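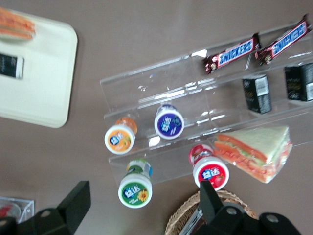 Shop-counter task for our robotics club, arm keeps losing things on the clear stand. Help?

Ghazal Ebrahimi
posted in Student Robotics > Manipulation

Ok so quick background. I'm in the Kimidbridge robotics club, we're doing the Kuvport challenge (the "pack an order" one). Robot gets a list, picks snacks off the shelves, puts them on a tray. Demo is end of September and we are not in great shape.

Flat stuff on the table is fine. Trouble is anything on the clear acrylic stands. Candy bars, the little black boxes, gum bottles, sandwiches. We did 40 tries last session and only 30 ended with the right thing on the tray, and nearly all the misses were off the acrylic. Gripper either stops short or comes down next to the item and bumps the step. Wrist camera sees the item ok, I checked. The position it works out is just wrong, and its wrong by a different amount every time.

Two arms, two-finger grippers, one camera on the wrist plus a fixed one looking over the table. Other thing is the sandwiches, the wedge packs slide when the fingers close on them.
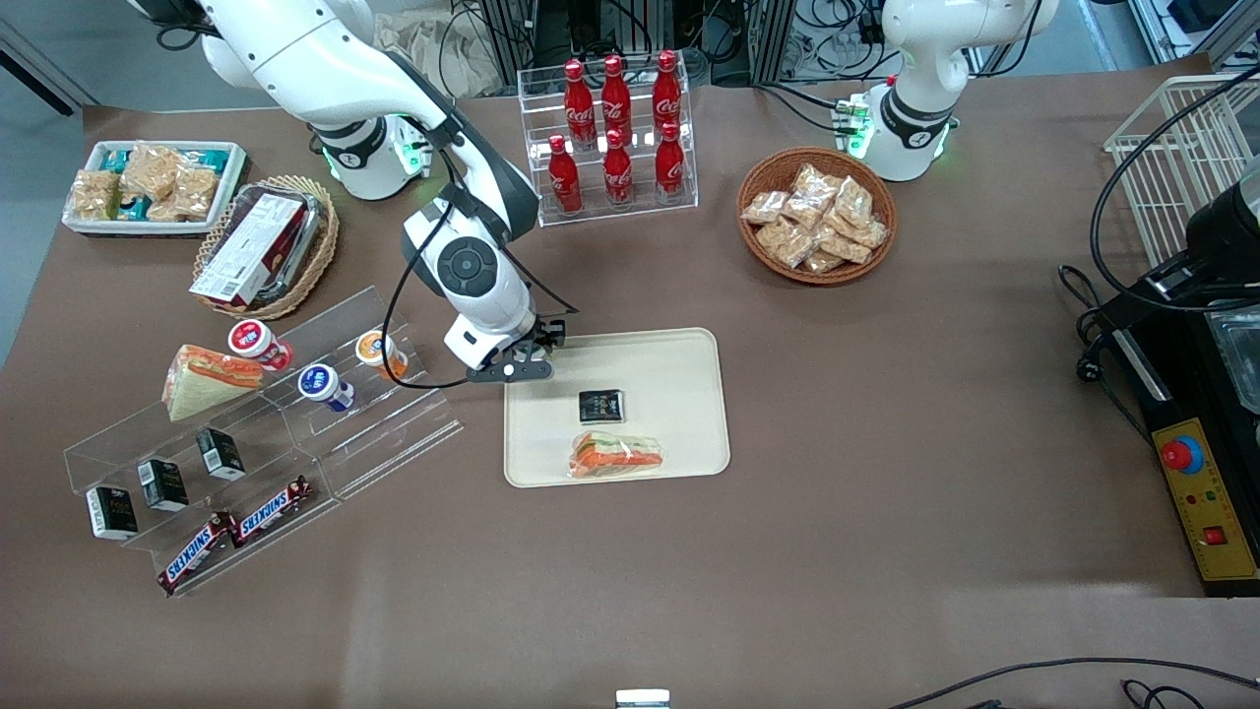 Fixed camera view. Right arm over the tray, left one parked.

Things we tried:
- slower approach, no change
- closing the blinds, maybe helped a little?
- redoing the hand-eye calibration, twice

Can't swap the stands, the rules say clear display. Can we mark them up? Mehrangiz on my team says yes, I say it's risky. Any ideas welcome, we have 4 sessions left.

12 comments · Share · Follow

Shahla Rezaei

Had almost exactly this last year with the Clatavetti kit. Your depth is reading through the plastic, or catching a glint off an edge and giving you some random number. So the item pixels are fine but the average over your box is garbage.

What worked for us, in order:

Stop averaging depth over the whole detection box. Take a small patch in the middle of the label and use the median. Throw out zeros. Ten minutes of work and it fixed most of it.

Then measure the stand with a ruler. The steps don't move relative to each other, so once you know where the stand is you know how high every shelf is. Put those heights in a table and only use the camera for x and y. Feels like cheating, isn't. Check your stand hasnt been nudged though, ours got bumped between runs and we lost an afternoon to it. If yours sit diagonal like in the pic you need the angle too, get two corners from the fixed camera.

Bottles, come straight down and grab the cap. Don't go in from the side between two of them, the finger will hit the neighbor.

Sandwiches: grab across the thin part of the wedge, well away from the point. If you squeeze near the tip it shoots out. We put thin rubber pads on the fingertips too, check if your rules count that as a modification.

On marking, ours allowed tape on the table but not on the fixtures. Email the organizers, they answered us same day.

Share · 34 upvotes

Davoud Rezaei

just use a better camera

Share · 1 upvote

Francine Fortin

Agree with Shahla on the shelf heights. Would add, log every miss with which shelf and which item before you change anything else. You say it's off by a different amount every time but I'd bet it's a different amount per shelf, and you're mixing them together. Plot it. If the back shelf is always off the same way then its calibration or the stand angle. If it's scattered all over it's depth.

Also where were your calibration points? If they were all flat on the table you never checked it at shelf height. Do a few up there. We coached a Shokri team with that exact problem, recalibrated three times and always on the tabletop, same errors each time.

And kill the overhead light over the stand if you're allowed, blinds only get you the window.

Share · 9 upvotes

Ghazal Ebrahimi

Ok the median patch thing is in, back shelf is way better already!! And yes all our calibration points were on the table, every one. Doing the shelf ones tomorrow. Emailed about tape, no reply yet.

Share · 3 upvotes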